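【Rititz 生活馆 · 共享厨房使用须知连载】

1/
各位住户、各位学员:Rititz 生活馆共享厨房自一月起恢复开放。为便于大家了解台面整理与器具归位的要求,本账号以连载形式发布相关说明,请在首次使用前通读。纸质版张贴于厨房入口右侧,内容与本连载一致。

2/
共享厨房的开放对象为生活馆登记住户及烹饪课程学员。访客须由登记住户陪同进入,陪同人对器具的完好与归位负责。未登记人员请先到一层服务台办理手续,办理时出示住户卡或课程确认函即可。

3/
本期连载只谈一件事:台面。去年收到的意见中,有171条与厨房有关,其中多数提到台面堆放杂乱、找不到器具、上一位使用者未归位等情况。管理处对这些意见逐条作了登记,并据此修订了原有的使用办法。

4/
修订后的办法将器具分为炊具、沥水用具、餐具和小型电器,分别存放。炊具放在灶台下方的深柜,沥水用具挂在水槽旁的横杆上,餐具进入上柜,小型电器固定在台面靠墙一侧,不得自行移动。

5/
关于煎锅。大号煎锅只有两口,使用频率最高,请勿长时间占用。煎制结束后,待锅体自然冷却再行清洗,不得将热锅直接置于冷水之下。清洗时使用软布或海绵,禁止使用钢丝球。锅内涂层如有划伤,请在登记簿上注明,不必自行处理。

6/
关于锅铲。有涂层的锅具一律配用厨房提供的绿色漏铲,请勿使用自带的金属铲。漏铲的长条孔容易残留油渍和碎屑,冲洗时请将铲面竖起,顺着孔的方向刷洗,再平放于沥水架。烹饪过程中可将漏铲暂时搭在锅沿,离开灶台时则应取下,以免铲柄受热或被衣袖带落。

7/
关于滤盆。绿色椭圆形滤盆供洗菜、沥面使用,两端均有扁平把手,倾倒时请双手持握。滤盆不作盛装之用,沥好的食材应及时转入碗盘。有学员习惯把滤盆当作水果篮长期放在台面上,后来的人便无从取用,请予避免。

8/
关于小锅。浅绿色系的小锅适合一人份的汤羹或热牛奶,火力以中小火为宜。小锅与滤盆颜色相近,归位时请注意区分:小锅入深柜上层,滤盆上横杆。
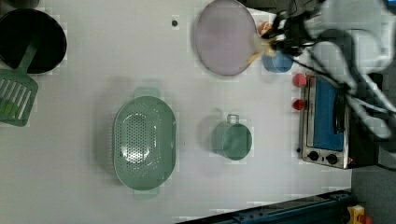 图:共享厨房台面及部分常用器具,包括煎锅与漏铲、滤盆、小锅、粉色圆盘和蓝色小碗。

9/
关于盘与碗。浅粉色圆盘用于盛装主菜或点心,浅蓝色小碗用于调味汁、打散的蛋液或少量配料。盘碗分开叠放,碗不得压在盘上。发现缺口或裂纹的,请立即停止使用,交服务台更换,不要放回柜内。

10/
关于小烤箱。小烤箱供烘烤面包片、小份糕点及蔬菜使用,每次使用以一炉为限,有他人等候时请主动交接。烤箱周围应留出散热空间,顶部不得放置毛巾、纸袋或塑料制品。使用完毕,请先将旋钮归零,再清理托盘内的碎屑。

11/
关于食材。台面上只摆放当次烹饪需要的食材,尚未用到的请留在个人收纳盒或冰箱指定格内。圆形果蔬容易滚动,建议放入碗中,并与烤箱保持距离。切配后的果皮、菜根请随手投入厨余桶,不要堆在台面一角等到最后清理。

12/
关于台面清洁。台面颜色较浅,酱油、姜黄、红菜头汁等容易留下印迹,洒落后请立即用湿布擦拭。日常清洁使用水槽下方标有“台面”字样的中性清洁剂,严禁使用漂白剂和砂质去污粉。抹布按颜色分用,擦台面的不得擦地面,擦餐具的不得擦灶台。

13/
台面上如有固定螺钉、孔位或浅色标记,均请保持原状,不要撬动或覆盖。对台面状况有疑问的,可向设施组 Helge Eide 反映。

14/
使用时段以登记簿为准,每个时段的最后五分钟为归位时间。请在这段时间内完成清洗、擦台和归位,并在登记簿上签名。下一位使用者到场后,可当面核对器具。交接中有分歧的,由当值人员处理,双方均不必争执。

15/
有住户询问,器具能否借回房间使用。经研究,煎锅、滤盆和小烤箱不予外借;盘、碗可以短时借用,须当日归还并登记。逾期未还的,服务台会先行电话提醒,再次逾期的,暂停当月的厨房预约资格。

16/
也有学员询问,可否自带锅具。可以。自带锅具请贴好姓名标签,用后自行带离,厨房不代为保管。本馆不对遗留在厨房的私人物品承担保管责任,遗留物品统一送至服务台,逾月无人认领的按旧物处理。

17/
损坏器具的,请如实登记。正常磨损由本馆承担,因使用不当造成损坏的,按购置价格的一半收取费用,单件最高不超过200元。上述标准自本次恢复开放之日起执行,此前的损坏记录不予追溯。

18/
烹饪课程方面,Lucyna Grabowska 老师的基础班仍在星期六上午进行。上课期间,共享厨房不接受个人预约。课程结束后由学员共同整理台面,整理完毕方可离开。课程报名名额以服务台公布为准,本账号不受理私信报名。

19/
基础班第一课即为台面整理。内容包括:开火前把当次要用的器具摆齐,按取用顺序由近及远排列;烹饪过程中用完一件、清洗一件;盛盘之后先擦台面,再入座用餐。Grabowska 老师建议惯用左手的学员将煎锅与锅铲置于左侧,惯用右手的学员则相反,滤盆和小锅居中,盘碗放在伸手可及之处。

20/
带儿童参加的家庭,请为儿童安排离灶台和烤箱较远的位置。儿童可以参与洗菜、摆盘、分装配料等工作。厨房备有防滑踏凳,用后请折叠,靠墙放好。

21/
关于过敏提示。共享器具无法保证完全不接触坚果、麸质、乳制品及海产品。对上述食材严重过敏的住户,建议使用自备餐具,或向服务台申请单独封装的一套盘碗。申请须提前一日提出。

22/
本办法由 Irena Tokarz 负责解释。对条文有不同意见的,请以书面形式投入服务台旁的意见箱,注明姓名与联系方式,管理处将在当月内答复。匿名意见同样会予以登记,但不单独回复。

23/
下一期连载将说明冰箱分格与食材标签的填写方法,包括冷冻层的使用期限以及调味品的共用范围。标签样式正在印制,届时可在服务台免费领取。

24/
补充一点:有住户在评论中询问粉色圆盘能否进入小烤箱。答复如下:不可以。烤制请使用烤箱自带托盘,出炉后再转移至圆盘。其余问题请在本条下方留言,服务台于每日上午集中回复。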